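How to vote by post in a Callska district election

14 shares | 2 comments

Callska district goes to the polls in March, and if you'd sooner not queue outside Stendby library in the sleet, a postal vote is the answer. You can do the whole thing at the kitchen table. The form is four pages long, three of which are about the fourth.

1. Check you're on the register
Ring the elections desk at Stendby or look at the printed list in the library. If you moved between Radwan ward and Golov ward last year, check both. Being listed in two wards doesn't get you two votes, sadly, only two sets of leaflets.
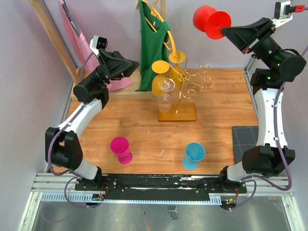 2. Ask for the form
It's called a PV14, and the desk will post it to you or hand it over the counter. Sign inside the box. A signature that strays over the line gets sent back, and the desk has plenty of experience of sending things back.

3. Fill in the ballot paper
Your pack has a ballot paper, a slip for your signature and two envelopes. Golov voters choose up to two candidates, Radwan voters only one. Use a cross. Ticks are usually allowed – remarks about the bypass are not, however well put.

The ballot paper goes in the small envelope. The slip goes in the big one, along with the small one. Almost 50 packs were thrown out last time with the slip missing.

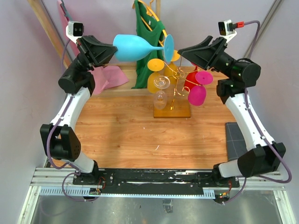 4. Send it back
Post it a week early, or drop it through the slot at Stendby before 10 pm on polling day. The slot is the one on the left. The one on the right is for library books.

Share this page | 2 comments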